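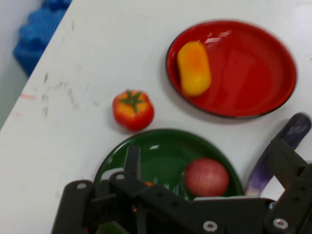

What is depreciation?

It's the part of a thing's cost that you charge against each year you use it. You buy something that lasts a long time, you spread the cost over that time. The rest of Chapter 7 is detail.

Before you start: have Chapter 6 done, at least the part on the trial balance. Pencil, ruled paper, calculator. The Flombridge workbook if your class uses it.

Why bother

Say a small print shop, Amaral Printing, buys a paper cutter for $2,000 in December. Paid in full, check cleared. If the whole $2,000 goes down as an expense in December, that month looks terrible. And then every month after looks better than it should, because the cutter is still there doing work and costing nothing on paper. Neither picture is fair. A bank reading the books would get the wrong idea both times.

So the cost gets split up. The cutter is expected to last 10 years. Each year takes its share, and the owner can compare one year with the next without one big purchase throwing everything off.

Note that no cash moves when you record depreciation. The cash left when the cutter was bought. Students mix this up every term, so read that again. It is an entry in the books and that's all. Nothing gets put aside either. If Amaral wants money ready for the next cutter, it has to save it seperately.

Words you need

Cost. What you paid, plus delivery, plus getting it set up and ready to use. Sales tax too if you paid it.

Useful life. How long you expect to use it. An estimate. Two shops can buy the same thing and pick different lives, and both can be right. Heavy use, shorter life.

Salvage value. What you expect to get for it at the end. Often zero. Do not argue over this for an hour.

Book value. Cost less all the depreciation so far. It does not tell you what a buyer would pay. A desk can have a book value of zero and still be a perfectly good desk.

Accumulated depreciation. The running total. Has its own account, sits right under the asset, carries a credit balance.

What counts and what doesn't

Desks, vans, presses, ovens, shelving, computers: all fine. Land no, land doesn't get used up. Inventory no, you are going to sell it, see Chapter 5. Supplies used within the year, no, just expense them. Small tools are a gray area and most firms set a cutoff, anything under it gets expensed right away. Write the cutoff down and then stick to it from year to year.
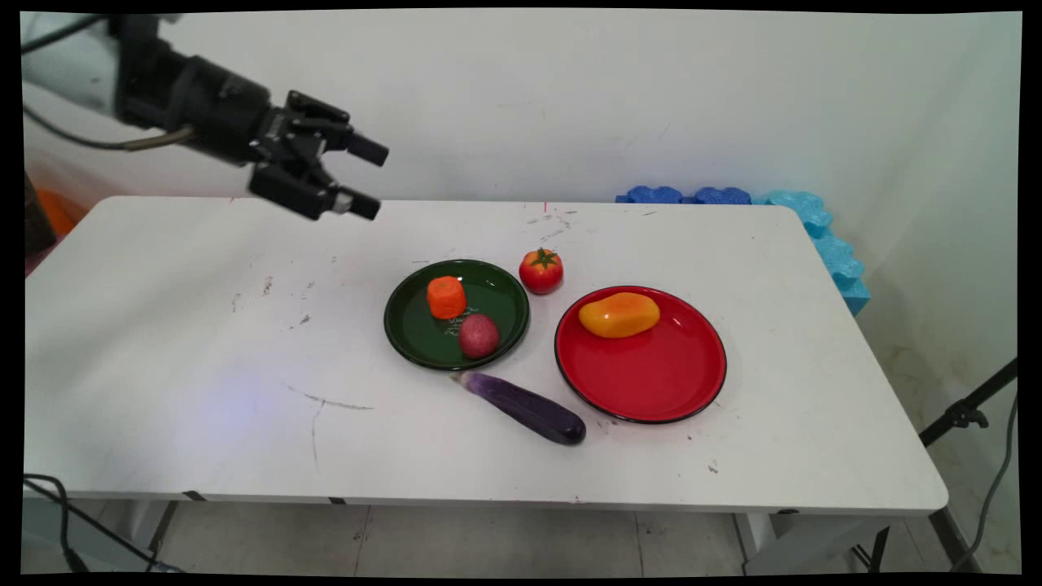

The straight-line method

Easiest one, so first. Take cost, subtract salvage value, divide by useful life. Same amount every year.

Amaral's cutter: cost $2,000, salvage zero, life 10 years. That gives $200 a year. Debit Depreciation Expense $200, credit Accumulated Depreciation $200. After 2 years the book value is $1,600. Check it on paper before you go on, dont just nod.

Neusa Damasceno's worksheet at the back of the book has the same entry laid out in columns, with the Zulten bakery ovens for practice. Part-year purchases come up in the next section, along with what to do when the life you picked was wrong.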